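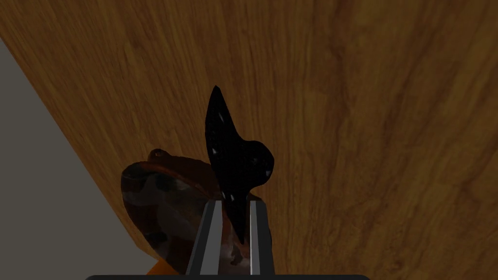 What is a constituency boundary review, and why does it matter to somebody who only votes now and then? It is the work of redrawing the lines that decide which voters share a representative, and it matters because a line moved by a single street can change whose name appears on your ballot paper.

Most of us first meet the subject by accident. A leaflet comes through the door, or a neighbour grumbles that she now has to write to a different member about the same broken drain, and we realise that the map we had taken to be as fixed as the hills was drawn by people at a desk, and can be drawn again. I hope this chapter will make you curious about those desks, and about the long and sometimes rather stubborn arguments that go on across them.

We shall spend a good deal of our time in the district of Clarnau, which elects 7 members to its assembly and has redrawn its map more often than its neighbours have. The trouble there began with the valley of Kukus. When the old lines were settled, Kukus was a farming place with a chapel and a market. Then the railway works opened at Firkovley, just over the ridge, families moved in to be near the wages, and the two settlements grew towards each other until you could hardly say where one stopped. The map, of course, stayed exactly as it was.
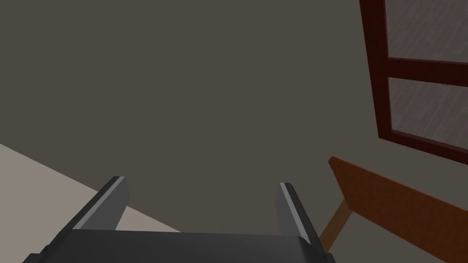 One Firkovley resident told the inquiry that she did her shopping in Kukus, sent her children to school in Kukus and buried her parents in Kukus, and could not for the life of her see why she had to vote somewhere else. Her remark went into the record, and you will meet it again later on, for it puts very plainly what lawyers call community ties – the idea that people who share their daily lives ought, where possible, to share a representative as well.

Against this stands the other great principle, equality of numbers. If one seat has twice the voters of the next, then a vote in the first counts for half as much, and no amount of shared shopping will put that right. The Courtois Report, which we shall read in extracts, came down firmly on the side of numbers, and drew 651 written objections for its pains. A good many were from Kukus, where people felt – warmly, and at some length – that they had been cut in 2 to make a sum come out.

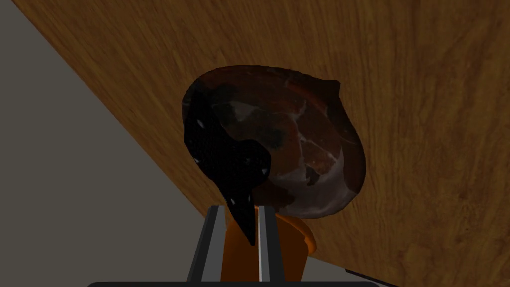
The inspectors then had to decide how far a seat might stray from the average before fairness was lost. They settled on 6 per cent either way, and left themselves a little room for islands, mountains and the like. Whether a ridge with a good road over it should count as a mountain kept them busy until November, and we shall look at both sides of that quarrel before turning to the maps themselves.

Contact the publisher | Copyright Clarnau Schools Press, all rights reserved | Back to top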